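Fludthorpe Toy and Play Library: spring progress report to the Flekari Fund

Prepared by Uchenna Idahosa, project lead

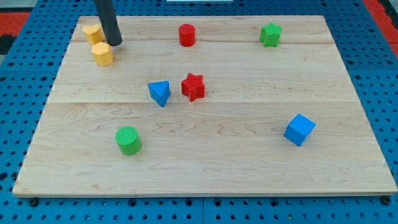
Shape blocks on one of the maple boards, with the red star near the middle and the green one at the far right.

We're halfway through the grant and I'm delighted with how the shape sets are coming along! The fund gave us £2,445 to put together play sets that families can borrow in the same way as a library book, and the first of them went out in February.

Each set pairs a board with plastic blocks in strong, plain colours. Hearts, stars and hexagons have been the ones children ask for by name (the yellow heart has quite a following among the under-fours), and the cylinders are good for small hands that are still learning to let go of things neatly. We chose maple for the boards after trying a painted one that chipped within a fortnight. Three planks joined lengthwise give a good wide surface, and the grain is lovely.

Loans so far stand at 389, against a target of 500 for the full year. Wiltitz branch only joined in March and has already overtaken our Saturday-morning regulars here, which I didn't expect at all.

Spending to date: £200 on timber and finishing oil, with the blocks invoiced separately by Aoki. Their second delivery came two weeks late, so the triangular prisms missed the first loans. Families who had those early sets have been offered a swap.

Next up are picture cards for sorting by colour and by shape, which the Wiltitz parents asked for. Drafts will be with you in June, and I'd welcome comments on the lettering size.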